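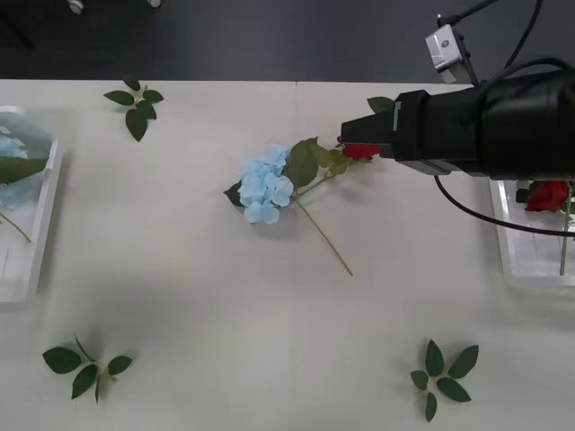
图1 台面、仿真花与两只半透明白色箱体

2026年7月4日 Hodholm 中试线 二沉池出水SS偏高排查

进水流量计日累计2,810 m³,低于设计值3,000 m³,水力负荷不是主因。曝气池MLSS偏高,SVI 156 mL/g,比3月那轮记录差一截,沉降曲线前5分钟几乎不动。镜检丝状菌中等偏多,菌胶团边缘松散,钟虫少。

DO在线值2.1 mg/L,便携仪同点位1.4。先信便携的。在线探头膜片拆下清洗,重新两点标定后读数1.5,前几天的DO曲线作废,画图时别用。按修正值看,曝气池末端长期偏低,与丝状菌增多对得上。

回流比原设0.8,Kwesi Tetteh主张提到1.0,理由是泥层已接近出水堰。我倾向先加大排泥,回流暂不动,两个参数一起改后面没法分析。讨论后按先排泥执行,排泥时间每周期加4分钟,鼓风机频率由38 Hz调到42 Hz。风量这一项同时改了,算是妥协,记在这里。

加药:PAC停投。Pruser那边给的烧杯试验结果是用自来水配的,碱度对不上,不能直接套。需用本线混合液重做,投加梯度10、20、30 mg/L,每组沉降30分钟后取上清液测浊度。

氨氮出水0.9,总磷0.42,均正常。COD两个平行样差了大约18%,超出允许偏差,重测。消解管有一支管口缺角,已扔。

Candela Collado要Wumbei站同期的SVI做对照,数据表里单位混了,有几行是mL/L的SV30,没除MLSS。换算前不要合表。Killell的泥样还没到,到了先放4 ℃,当天镜检,过夜的不做。

待办:
重做烧杯试验
COD复测
泥龄按新排泥量重算(原来的算式漏了出水带走的那部分)
回流泵2号机封渗水,报修单未回
在线DO探头一周后再比对一次,差值超过0.3就换膜

二沉池泥位晚班再测一次,测点还用东侧走道第三根栏杆处,别换位置。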